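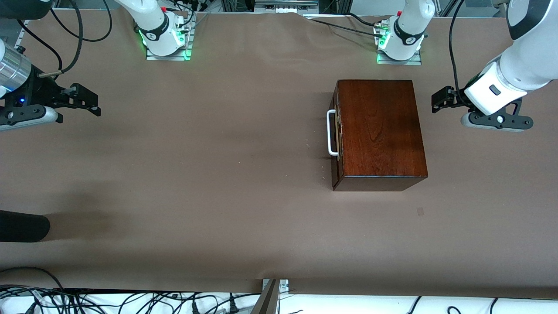
The box had come down from Cesholm in the back of my aunt's car, under a travel blanket, and it stayed in the hall for most of August. People put their post on it. My mother put her handbag on it. In the end my father carried it through to the dining room and covered the table in brown paper first, so that nothing would get scratched.

"It's a good box," he said. "Somebody polished that for years."

It was dark red wood with a high shine and the grain ran the length of the lid. The handle was white and didn't match anything else. My grandfather must have fitted it himself after the old one went. He mended things with whatever was in the shed, and he never minded about the colour.

There was a key somewhere. My aunt thought it was in the biscuit tin with the fuses, and my mother thought it had gone to the charity shop in the pocket of his grey coat. We looked in the tin. It held six keys and none of them was small enough.

"Ring Rieger's," my mother said. "They do locks."

"Rieger's do front doors," said my father. "They'll want 300 just to come out."

He sat down and looked at the brass along the side of it for a while. Then he fetched his reading glasses and looked again.

I was nine and I had a theory that it was money. My sister thought letters. She was fifteen and had found out that our grandfather had once been engaged to a woman who worked at the Remetti ice cream kiosk, before our grandmother, and she had thought about little else all summer. My aunt said it was almost certainly fish knives. There had been fish knives when she was small, and they had to be somewhere.

"Does it rattle?" I asked.

My father tipped it up by the handle, a little way, and set it down again. It didn't rattle. It slid, softly, one thing moving over another.

"Letters," said my sister.

We had tea. It got to half past six and the light went off the table and someone put the lamp on. My father tried a hairgrip, and then a thin screwdriver with a bit of cloth wrapped round the shaft to save the brass. My mother told him twice to leave it. He said he was leaving it, and went on.

When it gave, there was hardly any noise. He took his hands away and none of us moved. Then my aunt said, "Well, go on, Martin's not going to mind now," and stopped, and we all sat there. It was the first time anyone had said his name since the funeral.

My mother lifted the lid.

Inside there were seed packets, standing on edge in rows like cards in a library drawer. Most of them were from Tralik, the nursery on the coast road that closed before I was born. Beans, leeks, sweet peas, a marrow I had never heard of. On each one he had written the year in pencil and a word or two underneath. Slow. Good. Slugs. Good again. On one packet of sweet peas he had written only her favourite, and my sister held on to that one for a long time, turning it over.

"Which her?" she said.

"Your grandmother," said my mother. "Give it here."

My aunt went through the rows with one finger. She was still hoping for the knives, I think. At the back there was a ball of green string and 2 old pound notes folded very small, and my father gave the notes to me.

We planted the sweet peas the next spring, along the fence. A few of them came up.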